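January, second week of the new flat

Up at 7 because the heating pipes knock when the boiler starts. I lay there and listened to them for a while and then gave up and made coffee. The kitchen was cold enough that I kept my coat on over my pajamas. The light over the stove still doesn't work. I changed the bulb yesterday, so it must be the fitting.

The main thing today was sourdough, or the attempt at it. Dorottya gave me a jar of her starter when I left the old place, and I have been feeding it on and off in a way that I don't think she would approve of. It lived in the van for a whole day during the move. After that it smelled like nail polish remover and had gray liquid on top. I poured the liquid off and fed it twice a day with rye, and by last night it was rising again, though slowly. This kitchen is a lot colder than the last one. At Dorottya's it doubled by lunch. With me it takes until the evening.

I mixed the dough last night before bed so it would be ready to shape this morning. White flour for most of it, and the end of a bag of whole wheat, 300 grams of water, salt. I left it on top of the fridge, where it's warmer. This morning it had grown a bit but not much. When I pressed it the dent stayed where it was, and there were a few bubbles along the side of the bowl. The book says to wait until it has grown by half. I decided to wait.

While waiting I went down to the shop on the corner. It's called Parkon and it sells everything, in no order that I can work out. Flour is next to shoe polish. They had one kind of strong flour and it was the expensive kind, so I bought a single bag and also some eggs, a lemon, and a packet of those thin almond cookies. The woman at the register asked if I was the one who had moved in above the optician. I said yes. She said the last person there played the trombone. I said I don't play anything, and she seemed pleased.

Csenge called when I was on the stairs. She is still deciding about the job in the north and wanted to go through it again. We have been through it four times now and each time she ends up in a different place. Today she was against it. The pay is better but the apartment they offer is far from the train, and she would know nobody except Bence Major, and she isn't sure that counts as a reason to go or a reason to stay away. I put her on speaker and put the groceries away while she talked. She asked what I would do. I told her I would probably take it for a year. She didn't like that answer, and then she said it was what Kalliopi had told her too. I don't know what she'll do. She has to tell them by the end of the month.

After the call I did chores. I put away the last of the books, except for the ones that won't fit, which are in a stack beside the bed. I found the good scissors in a box marked "bathroom" and the bathroom scale in a box marked "desk." I wrote to the landlord about the stove light and also about the window in the bedroom, which doesn't close all the way at the top. I folded a piece of cardboard and pushed it into the gap for now. Did the laundry. Wiped down the shelves in the hall closet, which had somebody's old shelf paper on them, blue with small anchors. I left the paper where it was. It's stuck down well and I don't mind anchors.
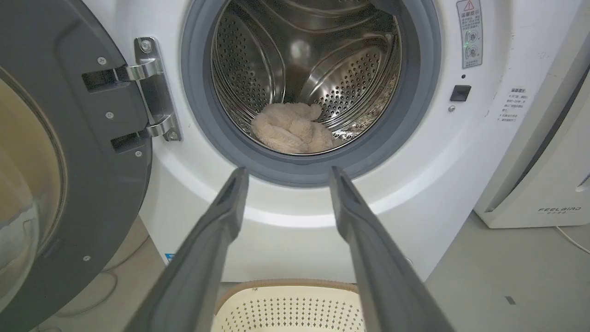 By noon the dough had finally come up to where I wanted it. I turned it out on the counter and it spread more than I'd hoped. I used the metal scraper to pull it toward me and round it off, let it sit under a bowl, and then shaped it properly. It was sticky on the bottom, and I used too much flour fixing that, so there was a seam that wouldn't close. I pinched it shut and put the loaf seam up in the colander, lined with a dish towel and rice flour. I don't have a real proofing basket. Dorottya has two and says the colander is just as good, but she doesn't use a colander.

Lunch was eggs and the last of the store bread, toasted.

In the afternoon I sat down with the reading I had set myself, which is the old cookbook from Benedek Jakab's grandmother. He lent it to me in the fall and has not asked for it back, but I feel I should return it before spring. Half of it is printed and half is handwritten on pages that someone sewed in. The bread section is very short. It assumes you know everything. One recipe says to make the dough "as usual" and bake it "until it is bread." I copied that one down along with a poppy seed roll and a sour cherry soup. The poppy seed roll calls for a glass of milk without saying what size of glass. I'll ask Benedek if he remembers what glasses she had. There is also a page of household accounts for one winter, with sugar and lamp oil and a line for "thread, black," and I spent longer on that page than on any of the recipes.

My eyes got tired at 4, when the light goes here. The flat faces the wrong way for afternoons. I knew that when I took it. The mornings are good, and I told myself I would be a person who uses the mornings. So far I have used them for standing in the kitchen in my coat.

I turned the oven on at 5 and put the heavy pot in to heat. I don't know this oven yet. The dial has numbers from one to nine and no degrees, and the writing around it has mostly rubbed off. I set it at eight and gave it most of an hour. The thermometer I bought for the old oven is in one of the boxes I haven't opened, so I went by feel, which means I opened the door and decided it was hot.

The loaf came out of the colander in one piece, except that the dish towel kept some of the skin on one side. I cut the top with a razor blade, one long cut off center, and dropped it into the pot more heavily than I meant to. Lid on, then lid off after the first part. When I took the lid off it had risen, more than I expected. The cut had opened on one side only and the other side had torn along the place where the towel had stuck, so it looks a little like a shoe. The color was good – darker on the left, so this oven is hotter on the left. I wrote that down on the card I keep inside the cupboard door.

I made myself wait before cutting it. I washed the bowl and the scraper and got most of the dough off the faucet. I called my mother, who wanted to know if I had met the neighbors. I've met one, the man across the landing, who has a very old dachshund that he carries up and down the stairs. He told me which day the glass gets picked up and I have already forgotten. I'll have to ask him again.

Cut the loaf after the call. The middle was a bit tight and gummy near the bottom, with a few big holes up at the top under the crust. So it needed more time this morning, or a warmer spot. The taste is good, though, more sour than Dorottya's and with a lot of crust. I ate two slices with butter and salt and then a third with nothing on it. I wrapped the rest in a towel.

Things to change for next time: start with warm water, and don't go by the clock. Try leaving the bowl in the oven with only the oven light on. Less flour on the counter. More rice flour on the towel, rubbed in well. Move the pot to the right.

Fed the starter again before bed and put it on top of the fridge with a rubber band around the jar to mark the level. Sent Dorottya a message to say it had survived the van. She wrote back asking what the crumb was like, and I told her the truth. She said to bring a slice when I come over, so she can see it.

It has started to snow a little, the small dry kind that doesn't stick. The cardboard in the window is holding. I still need to buy a bulb for the hall, return the drill to Bence, and find the box with the thermometer.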